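Septiembre de 2026

Hurtos pequeños, registros malos: notas sobre el boletín policial de Inskip

Llevo desde enero leyendo los partes de incidencias que publica la comisaría de Inskip. Salen en PDF escaneado, sin tabla de datos, y hay que transcribirlos a mano. Dejo por escrito cómo los clasifico, por si alguien quiere repetir el trabajo en Takville, donde el formato es idéntico.
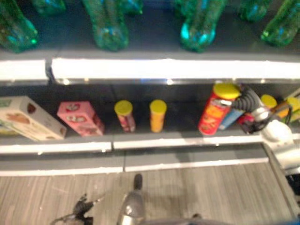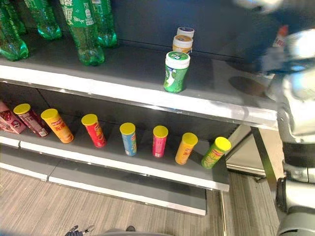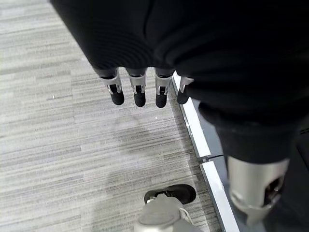
La serie completa tiene 2982 entradas. De ellas, 1404 llevan el código de hurto en comercio, y ahí empieza el problema, porque el código no distingue entre lo sustraído de un expositor abierto y lo sustraído de una vitrina o del almacén. Un estante de dos baldas con botellas verdes de refresco arriba, al alcance de cualquiera que pase, entra en la misma casilla que un armario forzado. Para separar ambos casos solo queda el campo de texto libre, que cada agente rellena a su manera. Unos escriben «estantería», otros «lineal», otros «tienda» y nada más. Mi criterio es asignar «expositor abierto» únicamente cuando el parte nombra el mueble. El resto va a «sin determinar», aunque el contexto sea bastante claro.

El segundo defecto es la fecha. El boletín recoge la de la denuncia y omite la del hecho. En los supermercados la diferencia suele ser de horas. En los locales que cierran por temporada puede ser de semanas, y el parte no lo indica. He dejado de hacer gráficos por semana; agrupo por mes y aun así desconfío de los extremos de la serie.

El tercero es la cuantía. Hay un número anormal de denuncias valoradas exactamente en 500 y en 1000. Son estimaciones redondeadas por el denunciante, sin inventario detrás. Las marco con una columna aparte y las excluyo de cualquier media. La mediana se mueve poco; la media cambia bastante.

Declan Sowerby, que mantiene una hoja parecida para la zona de Jitetti, me escribió para objetar lo de «sin determinar». Sostiene que se pierde demasiada información y que conviene inferir el mueble a partir del producto. No me convence. Una misma bebida puede estar en una balda, en una nevera con puerta o en un palé junto a la caja, y la inferencia metería en los datos mi idea de cómo se ordena una tienda. Hemos acordado que él publique su versión con una columna de confianza y yo la mía sin inferencias.

Quedan pendientes los partes de Purudik, que llegan con páginas giradas y los sellos encima del texto. El reconocimiento óptico confunde el 1 con el 7 en los códigos de calle, así que los revisaré uno por uno antes de incorporarlos a la hoja.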